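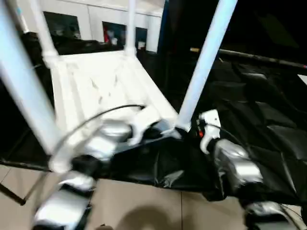
Figure 1. Two-arm work on a white plastic shelf unit, one gripper at the front edge and one at a leg.

Unit 4: When the arms take over part of the job
Work and Technology, Olville
Instructor: Abena Kyei

Reading for this unit: the Brelturis case packet, parts 1 and 2. Bring it to class.

Background

Brelturis refurbishes returned household furniture at a plant in Nandton. Shelf units, racks and small tables come in, get checked, are put together or taken apart, and go back out to stores. Until last year all of this was done by hand at benches. The plant has 78 hourly workers. In November it set up two-arm stations for the light plastic shelving, which made up 3,323 of the returns logged in the quarter before the change.

What the job was

A bench worker handled one unit from start to finish. Tanko Okeke, interviewed in part 1 of the packet, lists the steps as he learned them: stand the unit up or lay it over, check each leg where it meets the platform, pull or seat the legs, wipe down, tag. He could tell a cracked joint by how it felt when he twisted it. New hires learned this by working next to someone for a few weeks.

What changed

Figure 1 shows the kind of handling that moved to the arms. Note that separate grippers work at different points, one pressed to the platform's front edge and one reaching toward the base of a leg. A person at a bench often does the same thing with one hand and a knee.

Workers at the stations now load units, watch the arms, clear stops and do the final check. One person covers 2 stations. Pay grades stayed the same for the first year under an agreement with the shop stewards. Job titles changed from "bench refurbisher" to "station attendant," and several workers objected to that.

Points from the interviews

Bukola Anozie had a bad shoulder and says the new work is easier on her. She also says the shift feels longer.

Nnamdi Adeyemi trains attendants. He spends up to 40 minutes on clearing a stop safely and would like more time for teaching people to judge damage, a skill that fewer of them now practice.

Okeke asked to stay on the benches, where odd-sized pieces are still done by hand.

Terms to know

Task shift: part of a job moves to a machine and the job itself remains.
Deskilling: a skill drops out of daily use.
Attendance work: paid time spent watching and stepping in.

For discussion

Which of Okeke's steps need judgment, and who does them now?
Should the new title have been bargained along with pay?
Write one page on either question. Turn it in at the start of the next class.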